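Desktop Teardown, Bench Gallery
Compiled by Kelly Marinho

The Peixoto refurbishing shop takes in more than 80 office towers each January. This page covers the parts bench, where each case is opened and sorted before anything goes to Kokiria for resale.

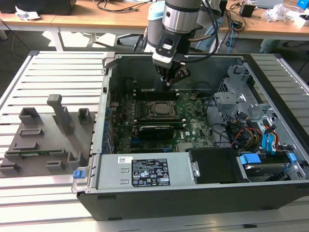 Towers are worked on their side with the panel off. Standard order is cables first, then memory, then the graphics card. The drive cage is emptied last, and the drives are logged under the case number.

Power supplies are tested apart from the board. The label rating is copied to the sheet before the unit is shelved. Boards that fail twice go to scrap.

Bench sheet 2325 lists the part codes. Corrections to Raíssa Lins by Tuesday.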